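Mekeo hand-held gripper, desk object set

Mekeo records manipulation by hand, with the gripper fingers and the wide-angle camera on one tool. Soft ribbed fingers, white plates. 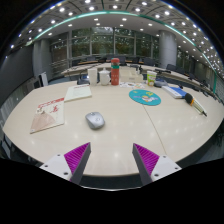

Cludel Manipulation Group

The desk set has 2,960 recordings, of which 1,534 use the computer mouse. Policies trained on it are tested on the Jikel arm with the same fingers.

Step 1: approach
Start with the fingers open and the table in view between them. 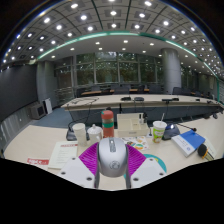 Step 2: mouse and pad
The round teal pad is the target. Trials are scored on final position, 18 per layout. 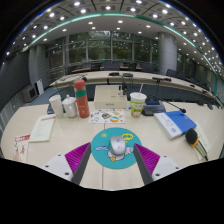
Supplied with the tool
Spare fingers, plate screws, charger

Page updated 20/10/2018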